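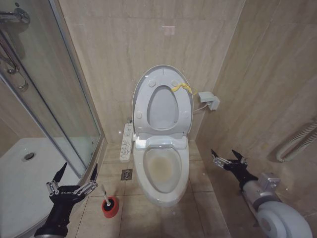

Galbot Two-Arm Washroom Unit
Stock no. 184-HW
Hire only. Price on application.

We list this machine with some reluctance and we would like you to read the whole page before you ring.

The Hustatmont is a two-armed service robot sold to motels, aged care homes and property managers as a bathroom cleaner. The maker's brochure says it is "ready for your toughest washrooms". We kept one for 47 days before agreeing to carry it, and Lilibeth Tan in our hire department wrote up every shift. Our view is that it can do parts of the job, slowly, with a person nearby. If you were hoping to take a cleaner off the roster, save your money.

What it did well enough
Pressing the flush on a standard cistern. Lowering a toilet lid. Picking up a brush from an open holder, provided the handle leaned the way it did last time. Wiping a flat vanity top, if nothing was on it.

What it did badly
Scrubbing under the rim. Anything with a bidet seat, where the side panel gets in the way of the arm. Getting hair out of a floor drain. Shower glass, which it sometimes didn't register at all. It also has no good idea of when a bowl is clean. It runs the number of strokes it was told to run and moves on, stain or no stain.

Time per bathroom
Our best complete run took 64 minutes. Shiuli Begum, who trains our cleaning crews, did the same room in nine, and she did the skirting as well. 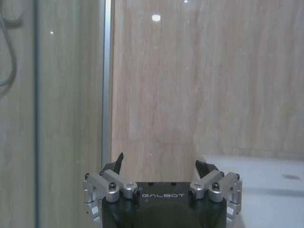

Grippers
Two-finger grippers suit handles, knobs and folded cloths. They don't suit a wet sponge, which gets pinched in the middle and flops at both ends. A bottle with a trigger is beyond them unless you buy the Waltow trigger adapter (sold separately, and we think overpriced). Pointed fingertips will get behind a hinge, but they can also mark soft plastic, so we ask hirers to fit the rubber covers for any work on seats and lids.

Hygiene
Ask the maker how the finger joints are to be disinfected between a toilet and a basin. We asked twice. The answer was a sleeve, the Fu wrist cover, which comes in packs of 61 and has to be changed by hand. By your hand, that is.

Space
Allow clear floor in front of the toilet and a doorway without a step. Small ensuites are a squeeze. Brush holders, bins and bath mats should be put in the same spot every time, and somebody has to do that too.

Compared with the Zustano
The older Zustano has one arm and costs less to hire. It mops tiled floors and that's all it claims to do. For most of our customers it is the better buy.

Who should hire the Hustatmont
Training colleges, trade shows, and managers who want to see for themselves before signing anything longer. Minimum hire is one week, delivery on a Tuesday. An operator must stay within reach of the stop button whenever the arms are moving, and our hire agreement says so in capitals.

Not recommended for unattended use, carpeted bathrooms or shared facilities during opening hours.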